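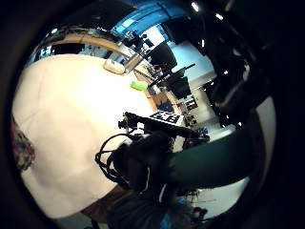
Helmi Pitkänen finds that a shared table becomes difficult already when three or four small things are lying on it and none of them has a place of its own. In her experience people do not clean such a table, they only push the things to the side and start to work in the middle.

SOVARI OPENS THE TABLE COURSE "BROVO" TO THE PUBLIC

Ngata, Tuesday, April 10, 2018

Sovari, the company for home and workplace order, today announces that its table course Brovo is open for all interested persons. Until now the course was given only to employees of offices and schools. It teaches how to clear, arrange and decorate one table which is used by many people, and how to keep it in this condition during a normal week.

The course has been held in the Ngata area for two years, and 765 persons have taken it. Of these, 705 have also finished the home exercise, in which the participant must take care of one table for six weeks and write a short note at the end of each week. The notes were read by the Sovari team and many of them have led to changes in the course. For example, the part on kitchen tables is now longer, and the part on drawers was taken out.

What the participants learn

The course is made of three evenings. On the first evening the table is cleared. Everything is lifted from it, also the things which are "always there," and each object is put into one of three groups: it is used at this table, it is used somewhere else, or it is not used. The participants are asked to do this without talking for the first minutes. Many say that this is the hardest part of the evening.

The second evening is for the things that remain. Cups, bottles and lamps get a place at the back or at the side, so that the front of the table stays free for the hands. Sovari recommends to choose these places while sitting down, as a place that looks good from a standing position is often too far for the arm.
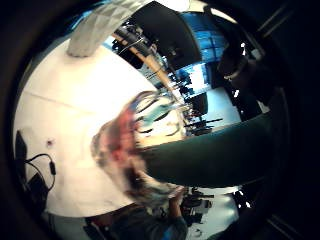

Cables have received their own section in the new program. In the weekly notes they were the most frequent complaint, before crumbs and before paper. The course does not ask anybody to buy boxes or clips. It asks first which cables must be on the table at all. A thin black cable that ends in a small plug on a white surface catches the eye immediately, and on a pale table even a small dark spot is noticed from some distance. The participants therefore learn to follow each cable from one end to the other, to decide if it is needed today, and to lay it along the edge if the answer is yes.

The third evening belongs to decoration, with the main attention on flowers. The participants work with soft colors such as pale pink, cream and dusty red, together with some gray-green leaves. They begin with the longest stem and build the bouquet lying on the table, before it is put in any vase. In this way the stems can be moved many times.

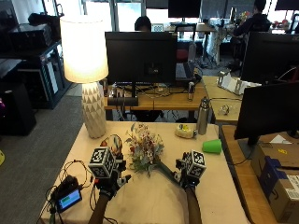
The leaves are spread to the outside and the heavier flowers are kept near the middle. When the bouquet is ready, it is tried in several places on the table, and a lamp is switched on beside it, for colors which are pleasant in daylight can look gray in the evening. The participants finally decide if the table can still be used with the bouquet on it. If a person cannot put down a plate or open a notebook, the bouquet must be made smaller or go to another table.

"We had first planned the flowers as a small reward at the end," says Houda Belkadi, course leader at Sovari. "Then we saw in the notes that people who had flowers on the table were also putting their cups away. I cannot prove the connection, but I have moved the flowers from the last half hour to a whole evening."

Places and registration

Each course has 24 places. The evenings are held on the upper floor of the Dirkevix building in Ngata, which can be reached by stairs and by elevator. The flowers, leaves and scissors are provided. Participants are requested to bring one object from their own table at home of which they do not know where it belongs.

Registration is possible at the Sovari front desk and by telephone during office hours. A second series of evenings starts in August. Offices and schools can continue to book the course for a closed group, and the content is the same.

About Sovari

Sovari gives courses and advice on order in homes, shared kitchens and workplaces. The company is located in Ngata.

Contact for the press: Houda Belkadi, Sovari, Dirkevix building, Ngata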